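Two grippers, one plant, and a lot of opinions

Posted 19/10/2025

So I finally got to put the Ivitz fingers and the Wetumum fingers through the same set of chores, and I have thoughts! If you've been reading since February you know I've been running the Ivitz pair on both arms and complaining about them the whole time (too stiff, too loud, eats cables). A fair few of you told me to quit whining and try something else. Okay, fine. I did.

The rules were simple. Same two arms, same table, same household-type stuff to move around. I drive both arms by hand from the Goh controller, no scripts, because I wanted to know how each gripper feels and I didn't want to spend a week tuning a grasp planner. Swap the fingers, redo the zero, go again. The job is tidying up around a little shelf: pick up a stand, carry it, set it down upright, and don't clobber the plant.

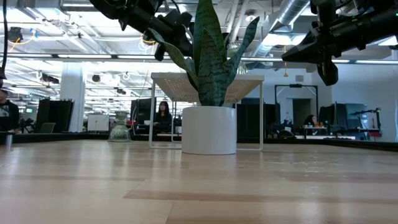 The Ivitz fingers went first. They close fast and they close hard, and for anything skinny and metal that's great. You squeeze, it's yours, done. Where they drive me nuts is letting go. There's a tiny bit of stick right at the start of the opening stroke, so a tall thing gets a nudge sideways just when you'd like it to stay still. On a short, fat object you'd never notice. On a pole with a round base you notice every single time, and then you're sitting there with your shoulders up around your ears waiting to see if it tips.

I did find a trick for this. Open a hair, wait, then open the rest of the way. It works pretty well but it makes every release feel like defusing something, and after 3 sessions my thumb was over it.

The Wetumum fingers are slower and I was all ready to hate them. First hour, I did! You pull the trigger and there's this little pause (probably the soft-start, which you can turn down in the settings, and which I only found out after lunch). Once I'd turned it down they were lovely. The release is smooth, the grip comes on gradually, and I could lean a pole a few degrees while holding it without feeling like it was about to pivot away from me.
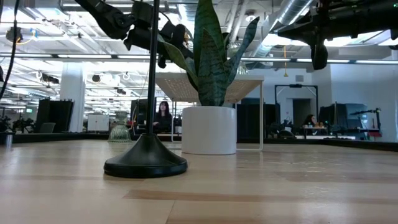
Then there's the plant question. Several people have asked why I don't practice with foam blocks like a normal person, and the answer is that foam blocks don't teach you anything about your elbows. Leaves do. A snake plant is tall and pointy and takes up way more air than its pot suggests, so you have to think about where the whole arm is going and plan your way in. My worst habit is swinging in wide on the left arm, and I'm still working on it.

What helped more than either gripper was the wrist camera. I'd been driving off the fixed view for ages, which is fine for the big moves and pretty useless for the last little bit. I mounted a Lernport on the wrist, low, so I get both fingertips in view plus whatever they're heading for. Lining up on a pole went from guesswork to easy. The downside is that the gripper body eats up the whole bottom of the picture, and I may try shimming the bracket to tip the camera up a touch.
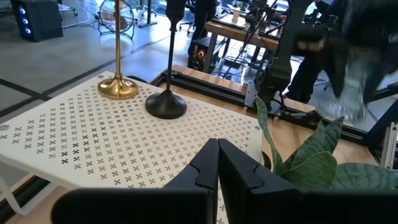 The wrist view, with both stands up on the shelf and the other arm on the move.

Depth is still tricky from down there. The perforated top on the shelf gives you a nice grid to judge by, so I've started counting on that when I set things down. On the plain wood I keep glancing back at the fixed view, and all that switching slows me down more than the Wetumum trigger ever did.

For now I'm keeping the Wetumum fingers on the right arm and the Ivitz on the left, which I know sounds like a cop-out. The left does most of my grabbing and the right does most of my placing, so it suits how I drive. Next up is grip pads. I've got a softer set to try on the Ivitz, and if they fix that sticky release I'll have to take back half of this post. If you've run mixed fingers on a pair of arms, leave me a comment and tell me how you handle the zeroing, because mine takes forever.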